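Reusing old CPUs: what do you do with yours?

Ruken
Posted May 2024

Finally cleaned out the cupboard under the stairs and ended up with a biscuit tin full of old desktop processors, 39 of them! I thought I'd be chucking the lot into e-waste, but now I'm sorting through them on the kitchen bench and having a ball. Some still have dried paste all over them, some look like they came out of the box yesterday. Anyone else hang on to these? And how do you store them? The biscuit tin can't be good for them.

Zano
Get them out of the tin, mate! Loose chips knocking together is how you chip a corner or wreck the contacts. I use the clear clamshell trays, one chip per slot, then the trays go in an antistatic bag. Paid 37 bucks for a stack of them and I'll never fill them all.

Ait Brahim
Love this thread already. I've got 73 at last count and I'd have more if my better half hadn't found the second drawer. My favourites are the ones with the metal lid on the green board, they just look so good lined up.
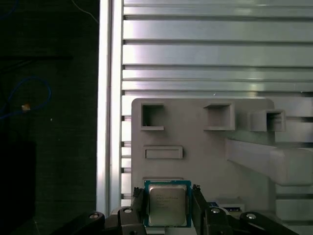 Silver lid, teal-green border, a few smudges on the metal.

I like to leave the smudges alone on the display ones, by the way. A bit of history never hurt anybody.

Zano
Can't agree on the smudges, sorry! Old paste holds grime and you can't read the markings through it. Isopropyl on a coffee filter, wipe from the edge to the middle, done in a minute. They come up beautifully.

Ait Brahim
Old paste, sure, that comes off. I mean the faint dark marks you get on a lid that's been handled. I've seen people go at those with metal polish and take the printing clean off, and then you've got a shiny square and no idea what it is.

Zano
OK yeah, metal polish is a crime. We're on the same side there.

Alitico
Unpopular opinion maybe, but why not get them running again? I've put together three little machines out of my spares box this year, one for the garage, one for the kids' games, one that just sits there serving music. Way more fun than a tray in a drawer.

Ruken
Alitico I'd love to, but most of mine have no board to go with them, and the boards cost more than the chips are worth. Tried hunting one down last November and gave up when the postage alone was 80 dollars.

Alitico
Ouch. Try the local swap groups, I got mine for a slab of beer. Post the markings off your lids when you've cleaned them and I'll tell you which ones are worth chasing a board for.

Ruken
Legend, will do! Trays ordered, isopropyl's in the laundry. Starting on the grubby ones tonight.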